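3.2 Collecting demonstrations by hand

I'll admit I started this project firmly on the side of remote control. We had a perfectly good teleoperation setup from the Jirnell study, I'd gotten pretty quick with it, and I figured hand-held collection would be sloppy. Then Olga Vieira handed me the gripper tool and told me to go pick things up for an afternoon, and I was sold (mostly!). By the end of November we had 3435 demonstrations, 104 of them done by remote control and kept as a comparison set.

The grooming items turned out to be my favorites, and also the ones I messed up most. A hairbrush looks like an easy pick, but you have to decide where to hold it, and people don't agree. We asked everyone to go for the handle, just below the head, and to line up both fingers before closing. I also told people to take their time on the approach, which is the part the policy seems to struggle with when we rush it.

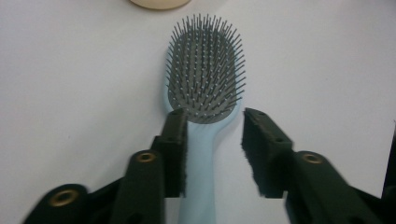 Figure 4. Approach to a hairbrush with the hand-held gripper. The fingers are on either side of the handle, with the left pad closer to it than the right.

Getting centered is harder than it sounds! My own habit is to drift to one side and fix it late, and the trained policy picked that up from me, little wiggle and all. We talked about throwing those runs out, but I wanted the corrections in there, so we only dropped the 67 where the object got knocked out of reach. The other seven operators were steadier than I was, and Section 4.1 compares a policy trained on their runs alone with one trained on the full Turgate set.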